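Chapter 6
Looking After the Hand-Held Gripper

By the end of this chapter you should be able to inspect the jaws, replace the pads, set the pivot screws, and fill in the log without lying to it.

6.1 A tool with very little in it

Students who arrive from the Tromel cell in Chapter 5 tend to relax when they meet the hand-held gripper. The Tromel has a fence, a cabinet full of relays and an air supply that sulks in winter. The hand-held tool has two jaws, a few linkage arms, some screws and a handle. It looks like something you would use to get a jar off a high shelf, and people treat it accordingly. They toss it in drawers. They lend it out. One Callero unit came back to our bench with its pads polished smooth and a note taped to the handle reading "works fine."

It did not work fine. It closed, and to the person who wrote the note that was the same thing.

Most faults on this tool start in one of two places: the pads or the pivots. Pads wear slowly and get dirty quickly. Pivots loosen a little at a time, and the user's hand makes up for it so well that the user is the last to know. We will take the pads first, on the grounds that they are cheap.

6.2 Pads

Wipe both pads with a damp cloth before you judge them. Half the pads thrown away at Prurkholm, where much of this chapter was learned the hard way, were only dusty. Once they are clean, look along each face from the end. You want it flat. A shallow hollow in the middle means the pad has spent its life gripping the same narrow thing, and it will now grip nothing else properly.

Replace pads in pairs. A new pad facing an old one pulls the object off center, and you will spend the afternoon adjusting screws that had nothing wrong with them. Let the adhesive sit for 15 minutes before closing the jaws. The packet says less. The packet is an optimist.

6.3 Pivots and the carton test

Tighten each pivot screw until the joint drags, then back it off until the arm swings freely with no side play. Do the same on the other side, and work the handle a few times - slowly, please, it is not a stapler.

Now find a tall, light carton. Stand it on the floor, close the jaws on it, and raise it just clear. 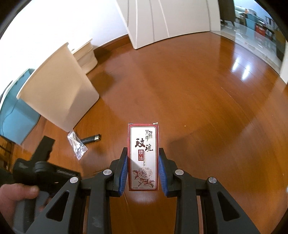
Hold for a slow count of 15, set it down, and repeat until you have done three lifts. A carton that leans toward one jaw points to uneven pads or a stiff joint on one side. A carton that slides straight down points to dirt, wear, or a user who is being gentle out of politeness.

Write the result in the Dogbe log under form 642. Form 606 is for breakages and asks a great many more questions, which may explain why so few breakages are ever reported.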